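The last lamplighter's ladder in Zimstead hangs in the public works depot, above a coffee maker that has outlived three mayors. The woman who runs the streetlight crew has walked under it for 17 years.

"People think we drive around at night looking for dark spots," she says. "We drive around at noon. The dark spots call us."

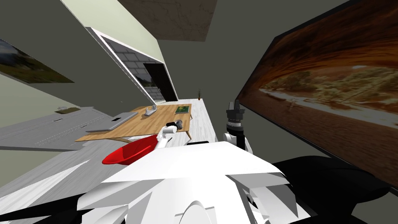 Illustration: Zosico

Her crew has two bucket trucks and 137 poles on the old Valto circuit, which she discusses the way others discuss in-laws.

"One goes out, you fix it, the one next door gets jealous."

Complaints peak in November. A man on Begović Street once wanted his lamp dimmed, and his wife wanted it brighter. Both wrote in, separately, on the same stationery.

"I put in a new bulb and left by the alley."

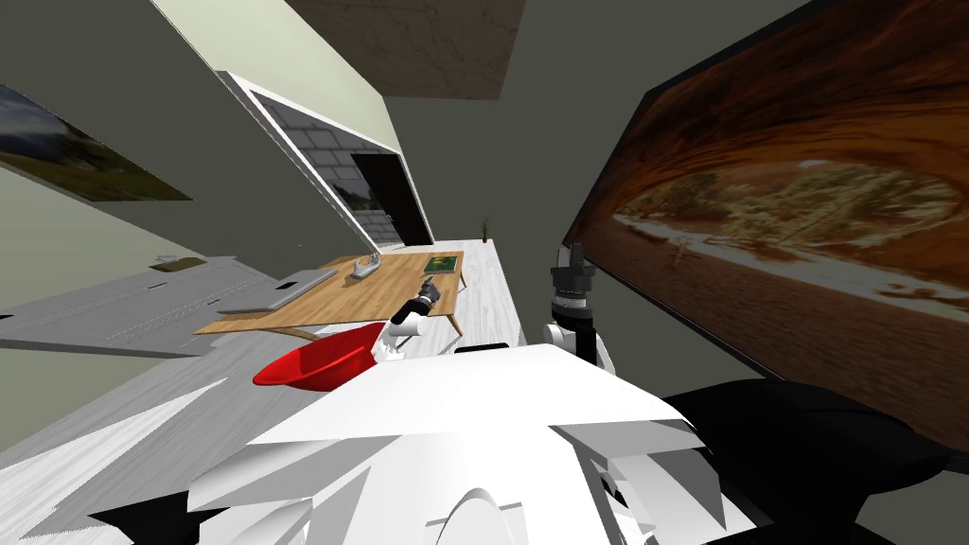

On retirement

She has been asked. "They offered me a plaque. I asked if it lights up."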